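The Slow Return of the Handmade Card

Wendy Horrocks sells 46 kinds of cardstock from the front room of Clegg, her paper shop, and the one that leaves fastest is plain white. Her customers fold it, stamp it and color it at a long table by the window.

Kelly Lambert started coming in June. She had a box of rubber stamps from an aunt and no idea which ink to use with alcohol markers. Horrocks sold her a dye pad and told her to let each image dry before coloring.

Lambert now makes almost 100 cards a year, mostly birthdays. She cuts her panels a quarter inch smaller than the base and glues ribbon on last. Glitter goes on over a tray, so the extra can be poured back in the jar.

The shop holds a card swap on July 27, 2019. Bring six finished cards, with envelopes, and take six home.

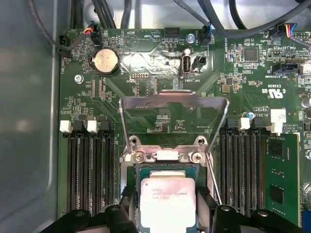 Lambert is bringing her sunflower set. She has two left to color.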